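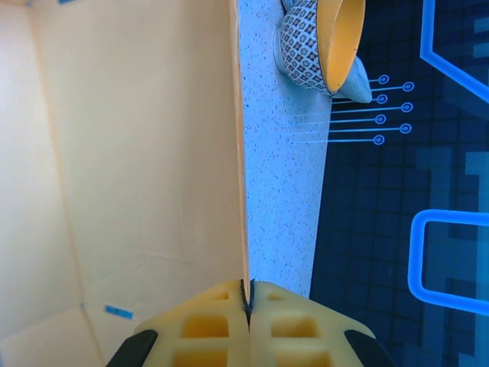 Section 2: Getting the box ready

Now for the fun part! A plain cardboard box turns into a really good storage bin for your Tinitz shelf, and ten quiet minutes spent on it now will pay you back every time you slide it in and out.

You will need: one large box, a roll of blue tape, a pen, a ruler and the Odness liner from bag 3.

1. Stand the box on a counter or table with the opening facing up. Check that it sits flat and doesn't rock.

2. Fold all the top flaps outward and run your thumb firmly along each crease. Go over them twice (thicker board likes to spring back).

3. Press the floor of the box down into all the corners. Small wrinkles in the paperboard are fine and will disappear under the liner.

4. Measure the inside along the longest wall. The liner fits boxes up to 600 mm long. If yours is shorter, trim the liner along the printed line, leaving 29 mm extra to fold up at each end.

5. Tear off short strips of blue tape and mark the spots where the liner tabs will go. Write on the tape before you stick it down, it's so much easier!

6. Lower the liner in, line up the tabs with your marks and press each one for some 60 seconds.

Note: Blue tape is only for marking. Peel it off slowly once the tabs are holding, or leave it on if you like the look. Plenty of people do.

Caution: Cut cardboard edges can scratch. Lift the box from underneath with both hands, and don't carry a full one by the top of a wall.

Tip from Nuwan Wanigasekara, who wrote the first version of this guide: if a wall bows outward, lay a heavy book against the outside overnight.

Spare liners are part no. 361. Continue to Section 3, Fitting the Grarnside handles.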